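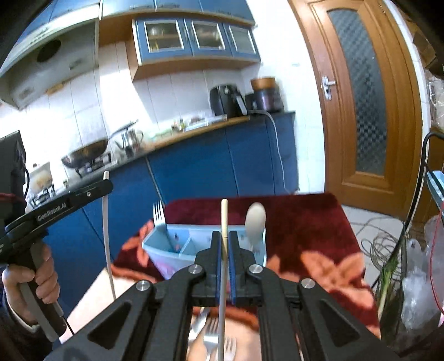

Looking after Uris: what we do to the hand grippers before, between and after kitchen sessions

A whole item about maintenance! We've been wanting to write one since spring, and the July service on Uris finally gave us the push. Uris is our name for the pair of hand grippers that go out on household sessions, plus the cables, the little rack box and the bag of spares that travel with them. If you've signed up for a slot at Steltis this season, you've probably had them in your hands already. They are lovely tools. You squeeze, the linkage moves, the fingers come together, and the recording that comes out at the other end is something a robot arm can learn from. They are also full of joints, and joints need looking after.

Since the previous service the pair had done 358 recorded runs, nearly all of them table setting, utensil sorting and putting things back in caddies. Cutlery is wonderful practice material and fairly hard on a gripper. Forks are slippery, knives twist, and a chopstick is so thin that any slop in the mechanism shows up immediately at the far end of the stick. So we've come to use the chopstick as our everyday test, and it has caught more small problems than anything in the toolbox.

The chopstick test

Close the fingers on a plain wooden chopstick, near the middle of the pads, and hold it upright. Now squeeze a little harder, and let off a little, without opening. The tip should stay where it is. If it leans to one side as you squeeze, one finger is arriving before the other. If it rocks forward and back, the pads have worn into a hollow or one of them has started to lift. If it creeps downward through the grip, clean the pads and try again before you suspect anything more interesting.

Do it with both grippers. They wear differently, and the one in your stronger hand always gets more of the work. We swap them between hands every other session now, which evens things out nicely, though a couple of people have told us they hate it (sorry, we're going to keep asking).

Pads

The blue pads are where nearly all the trouble starts, and luckily they are also the easiest thing to put right. Kitchens are greasy. Even with the stove off, there is a fine film on counters and handles that ends up on the pads within a few runs. Wipe with a lint-free cloth and 70 percent isopropyl, along the length of the pad, and then let it dry in the open with the fingers apart. Please don't reach for the dish soap at the host's sink. It leaves a slick layer that is worse than the grease, and we spent most of one afternoon chasing a "weak grip" that was nothing except soap.

When you wipe, look at the ends of the pads, up at the fingertips. Lifting begins there. Run a fingernail gently along the edge; if it catches, make a note and swap in the spare pair at the next break. Old adhesive comes off with a plastic scraper and some patience. Never use a table knife, however many of them are lying around.

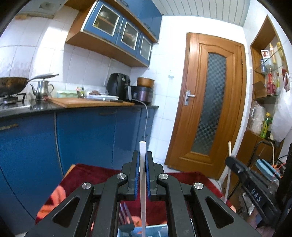

Finger alignment is the part of the service that takes the longest and gives the most satisfaction. You bring the fingers together slowly and watch the gap between the pads as it narrows. It should be the same width top and bottom, all the way down to nothing. When the gap looks like a wedge, the fingers are no longer parallel, and the linkage on one side is usually to blame. A flat plastic strip makes this much easier to judge than a round stick does. Stand something like that thin white one between the pads, leave the fingers slightly apart, and you get a straight line to compare each pad face against. Look from the front, then turn the tool and look from the back. Ridged pads can fool you in poor light, so we do the check next to a window or under the bench lamp.

Say you do find a wedge. Don't bend anything! Open the gripper fully, blow out the linkage with the hand bulb, and work it open and shut a few times. Crumbs get in through the triangular cutouts and settle right where the arms cross, and one grain of dry rice is enough to hold a finger off. If the wedge is still there afterward, go on to the pivots.

Pivots

The round silver caps at the joints are the obvious thing to grab a driver for, and our one big request to everybody is that you leave them alone in the field. They have a narrow happy range. Too loose, and the fingers wag. Too tight, and you get a stiff spot halfway through the squeeze, your hand compensates without your noticing, and every recording from that session carries a little hitch in the closing motion. You can see it plainly in the plots once you know the shape.

On the bench we do them as a set. Each joint is backed off, cleaned, given the tiniest touch of dry lubricant, and brought up until the play disappears and the arm still drops under its own weight. Then we go over to the opposite side and do its twin, and then go back to the first, which has nearly always shifted a hair. Rosalie Haslinger put a dot of paint marker on ours so you can tell at a glance if one has turned since it left the bench. If the dots don't line up, tell us. You won't be in trouble.

Cables

We used to treat cables as an afterthought and we have been thoroughly cured of it. Of the faults written up in the Uris book, more are cable faults than everything mechanical put together. A home kitchen is a small place with cords of its own, door handles, chair legs and, now and then, a bag of groceries on the floor, and our leads have to thread through all of that while two arms wave about over a table.

What works best for us is to lay the leads out before picking up a gripper at all. Start at the rack and walk toward the table, untwisting as you go. Leave a loose loop near each wrist, big enough that you can reach the far side of the table and set your hand down flat. Then reach everywhere you expect to reach during the task and watch the plugs while you do it. If a plug tilts when you stretch, move the rack closer. Coil whatever is left over in wide, lazy turns and put it where your feet won't be.

At the end, unplug by the plug body. Yes, everybody knows. The strain relief on the left lead has been replaced twice.

Setting the table

The cell, if we can call it that, is a low table, a cloth, a caddy and some cutlery, and it deserves the same care as the tool. We like a soft cloth underneath because the fingertips will touch down, and they do it more often than you'd think. A blanket is kind to the pads and keeps forks from skating off. Pull it smooth, though, since a fold under a knife handle turns an easy pick into a fight. Leave clear space around the caddy on every side so that both grippers can come in at an angle without knocking each other.

Between runs, while your partner resets the cutlery, open both grippers all the way and let them rest like that. It takes the load off the linkage and gives the pads a moment without pressure. Walix, our run logger, asks for a zero at every tenth run, and resting them open means the zero is quick and you don't have to fiddle.

Walix also keeps the service counter now, which is new. When a pair passes its limit the start screen turns amber and names the check that is due. It won't lock you out mid-session. Finish what you are doing, do the chopstick test, and write down what you saw.

The short version for the lid of the case

We boiled the field routine down to 6 checks and taped them inside the lid: pads clean, pad edges flat, gap even, paint dots lined up, leads loose at the wrist, zero taken. With practice it goes by in the time it takes the host to make coffee. The second pair, Mendes, has the same card, although its pads come from an older batch and need wiping more often. Mendes has 574 runs behind it and is in for its own service next, so expect only one pair to be available for a little while.

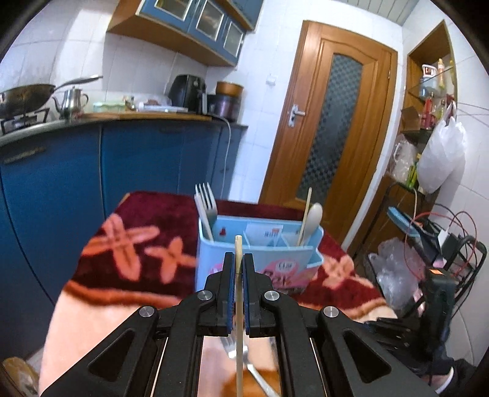 Lorenz Pfister wrote in after trying the draft card to say that the order is wrong. He would put the leads first, before any cleaning or testing, on the grounds that he had twice finished a beautiful pad wipe, picked up the gripper, and dragged a fingertip straight across the floor because the cable was caught. He'd also like a line about taking a second chopstick test at the halfway point, when hands are getting tired and people start squeezing harder than they need to.

We think he's right on both counts, and the next printing of the card will have leads at the top. The halfway test is going in too. If you have a card from the first batch, just cross it out and renumber by hand, or pick up a fresh one when you collect your case.

Rosalie is running two bench evenings for anyone who wants to learn the pivots properly. You'll take a worn linkage apart, get it wrong a few times, and put it back together so the arm drops the way it should. It's great fun, and there is a particular pleasure in closing the fingers on a chopstick afterward and seeing the tip stay put. Spare pads, paint markers and the good cloths are in the second drawer at Steltis. Please write down what you take, especially the pads, as we were down to a single set before the last session.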